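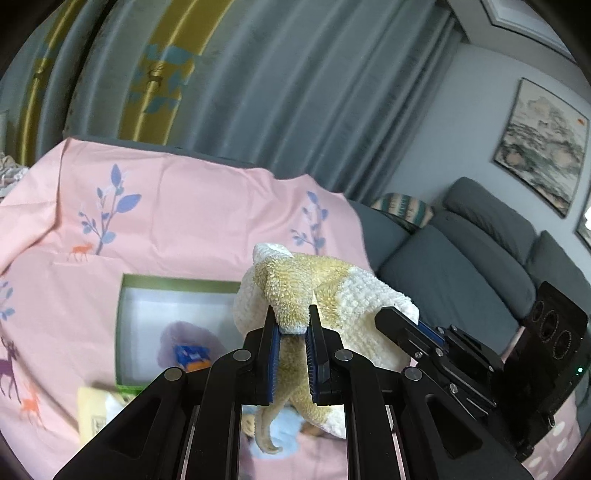
Plush toy over a printed pink bedsheet

About Dastbridge

Dastbridge is an independent site about free speech and the press. We publish articles and short videos on censorship, library book removals, public records and the rules that online platforms set for their users.

The site has an archive of 637 posts, and all of them are free to read. The oldest case we cover is a newspaper seizure from 1905. Most of the rest deal with the present day.

Two editors run Dastbridge from a shared office in Brorkmont. We take no money from parties or candidates. Our costs are paid by readers and by a yearly grant from the Ranasinghe Fund, which has no say in what we publish.

When we get something wrong, we fix it and put a dated note at the foot of the post. Comments stay open for 99 days.

Our newsletter, Ranadum, goes out every month except August. Tips and corrections can be sent through the contact form.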